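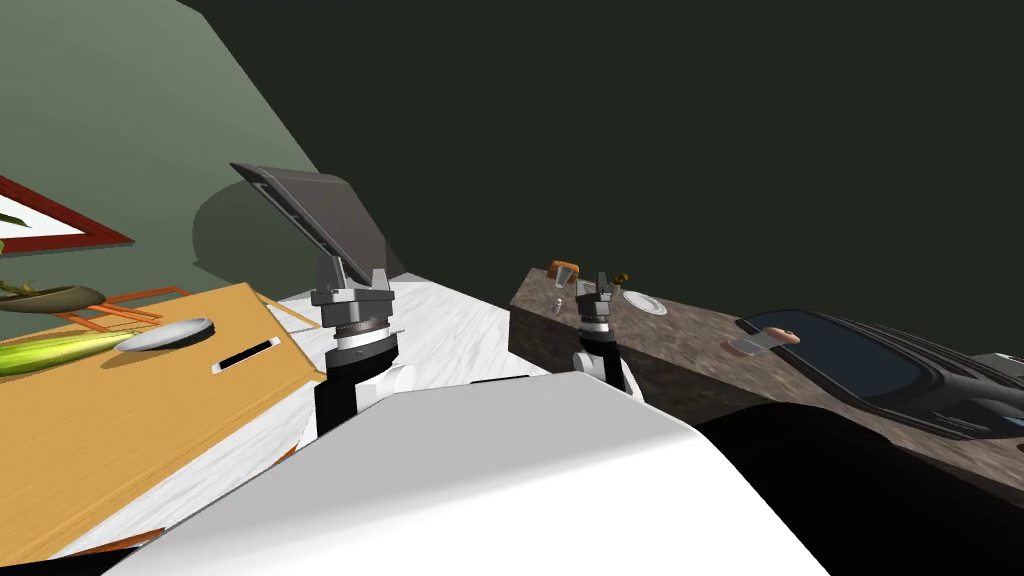
Work > Kitchens > Automation

Rehearsing the prep kitchen before we touch it

The staff kitchen at Harusard goes over to two-armed prep robots in June, and for the past month most of my working day has gone on the simulated version. The model has marble, granite, a sink and a cucumber. Our real kitchen has steel benches, and the cucumbers arrive in crates. The geometry matters less than I expected. The order of tasks matters a great deal.

We logged 1,511 simulated runs of the clearing and carrying tasks. Of those, 773 finished without a person stepping in. Flat items held in one gripper were the most reliable class, provided the other arm stayed open and out of the way. Small items near the sink were the worst. I have 451 failures tagged "contact near basin" and have read perhaps half of them.

What changes for the people

Four of us work the morning shift. Under the Kowalczyk rota two will move from carrying and wiping to what the paperwork calls supervision. In practice that is standing at a screen from 6 a.m., approving grasps and resetting the cell when it stops. It is easier on the back and harder on the attention. I did a trial week and found my concentration went after about 40 minutes, so I have asked for shorter turns.

The other two keep the knife work. Cutting was dropped from scope after the Grodness site review, and I agree with that.

Pay grades are not settled. The supervision role has no grade at all in the current scheme — it sits under "other duties" — and I would want that fixed before anyone signs.

Next job is the plate rack. The Zosatness gripper settings assume a wider rim than ours.

Comments (3)

benchside: Same at our place. Ask who covers the screen during breaks. Ours forgot.

prep_lead: Is the 773 before or after you changed the sink approach?

Reply from author: Before. The new set is still running.

Recent posts
Notes on the Grodness review
Reset procedures, second draft
Why the dishwasher stays manual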